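引っ越して三か月、家の中の「もらいもの」について書いていく。長くなるので、興味のない人はミュートしてください。

1
まず前提。私は自分で食器を買ったことがほとんどない。一人暮らし十数年、棚の中身は人の結婚式と、人の引っ越しと、人の断捨離でできている。考古学者が掘ったら、かなり社交的な人物の住居跡だと誤解すると思う。

2
引き出物のカタログギフトというものがある。あれは「好きなものを選べる自由」の顔をしているが、期限が近づくと毎回タオルになる。うちのタオルの層は厚い。上から順に使っているので、最下層の二枚はいまだに箱入りの折り目を保っている。

3
母は「いいものは使わずにとっておく」派だった。客用の湯呑み、客用の座布団、客用のスリッパ。なお客は年に一度、浄化槽の点検の人が来るくらいで、その人は玄関から上がらない。

4
その母から、去年の秋に段ボールが四箱届いた。差出人欄に「実家」と書いてあった。名前を書いてほしい。

5
箱の中身:漆塗りの重箱(紐つき)、銀行の名前が入った小皿、使い道のわからない竹のなにか、開封済みの線香。線香が混ざっていたので全部が線香の匂いになった。重箱におせちを詰めたら、一段目から法事だった。

6
ここで相談。仕事先のタメル・ガネム(Tamer Ghanem)さんに「もらったものを捨てられないんです」と言ったら、「捨てなくていい、使って割ればいい」と返ってきた。乱暴なようで、たぶん私がここ何年かで聞いた中ではいちばん実用的な助言である。

7
で、客用を普段用に降格する運動を始めた。降格なのか昇格なのかは意見が分かれる。湯呑みの身になってみれば、桐箱で定年を迎えるより月曜の朝の麦茶のほうがまだ仕事だろう。

8
ルールはひとつだけ。箱から出したら、箱を捨てる。箱が残っていると人は必ず戻す。私は三回戻した。

9
最初に困ったのは場所だった。箱というのは積めるから偉い。中身は積めない。湯呑み五客を出したら、それまで静かだった食器棚が満員電車になった。奥の茶碗は次の駅で降りられない。

10
そこで、棚に入らないものはテーブルに出しっぱなしにすることにした。実家なら「みっともない」の一言で終わる案件だが、雑誌では同じことを「見せる収納」と呼ぶらしい。言葉は安い。

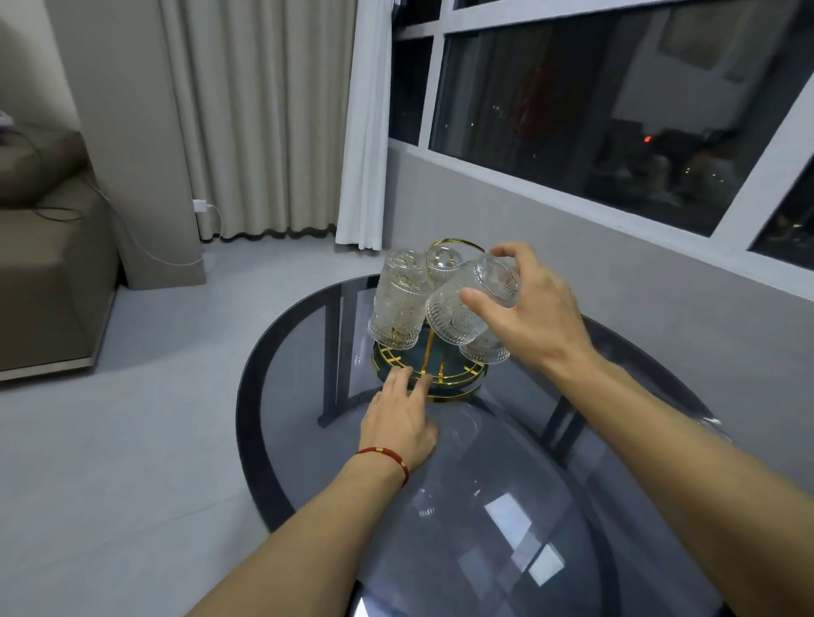

11
コップを逆さに掛ける台は、この運動でいちばん評判がいい。評判といっても住んでいるのは私だけなので、満場一致である。金色のものを家に置くと急に昭和の喫茶店になる。ソーダ水に缶詰のさくらんぼを入れたくなるが、入れたら負けだと思っている。

12
値段の話もしておく。近所のリサイクルショップ「クルダル(Cludar)」に、どうしても使わない皿を持っていった。箱入り・未使用の大皿が100円。箱なしの小鉢は値段がつかず、「お持ち帰りになりますか」と聞かれた。持って帰った。重かった。

13
同じ店で、うちにあるのとそっくりな大皿が2,000円で売られていた。100円と2,000円のあいだに何があるのかは聞かなかった。家賃とか、たぶん勇気とか。

14
帰りに何も買わないつもりだったのに、1,000円の菓子鉢を買った。差し引き900円の赤字で、物は一つも減っていない。小鉢も帰ってきている。

15
菓子鉢のことを友人のチュティマ・リムサクン(Chutima Limsakul)に話したら、「次に会うとき何か持っていくね」と言われた。話を聞いていたのだろうか。持ってこないでほしい。お菓子なら持ってきてほしい。鉢はある。

16
途中経過。箱は304個捨てた。というのはもちろん嘘で、304は前に住んでいた部屋の番号です。体感を数字にしたらこれが出てきた。実数は恥ずかしいので伏せる。

17
箱を捨てていて気づいたのは、中にわりと手紙が入っていること。「ほんの気持ちです」と書いてあるカードが何枚も出てきた。どの気持ちがどの皿についていたのか、もうわからない。カードは一か所に集めてゴムで留めた。これは箱に入るのか。ルールの解釈が揺れている。

18
いちばん迷ったのが、祖母の梅の絵の急須。蓋のつまみが欠けていて、母が接着剤でつけた跡がある。しかも少し曲がっている。客に出せないのに客用の箱に入っていた。母のこういうところは理解できるようで、できない。

19
毎朝それでほうじ茶を淹れている。注ぎ口のキレが悪く、必ずテーブルに垂れる。祖母も垂らしていた。長いあいだ祖母がそそっかしいのだと思っていたが、犯人は急須だった。謹んで訂正します。

20
先週、例の湯呑みを一つ割った。五客のうちの一つ。シンクに落としただけで、ドラマはなかった。タメルさんに報告したら「おめでとう」と返ってきたので、ありがとうございますと書いておいた。

21
母にも電話で正直に言った。少し黙ってから、「じゃあもう一組あるから送るわね」。

22
もう一組あった。

23
というわけで、今週末また箱が届きます。時間指定は午前中。線香は別の袋に入れてくれと頼んだけれど、「線香なんか入れたかしら」と言っていたので、期待はしていない。

24
追記。竹のなにかについて、教えてくれる人を引き続き募集しています。長さは菜箸くらいで、先が三つに割れています。「孫の手では」という返信はもう七件いただきました。孫の手ではないです。背中で試しました。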